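3.2 The small table and the coffee tray

I'll admit I came to this part of the study with a soft spot for trays. At the Amport rooms we watched people lay out and use a coffee service at a round table, and I kept coming back to how much the tray decides. Put one down and people treat its rim like a fence (even when there's loads of table left over!). We logged 871 handlings of small items, and sachets and stirrers were my favourites by far.
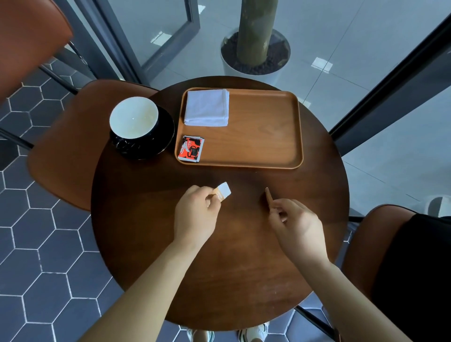 Figure 3. Small packet and thin wooden stick in hand at the round table; folded napkin and sachets on the tray, cup and saucer beside it.

What I like about Figure 3 is that both hands are taken up with fiddly little things while the cup sits off to the left, outside the tray. The napkin and sachets share the tray's left side, and the right side is bare. Gillies, our pilot site, had a smaller tray and a lighter coloured table, and I'd love to know how far that changes people's habits. I come back to tray size in Section 4, along with the Stemari notes from March.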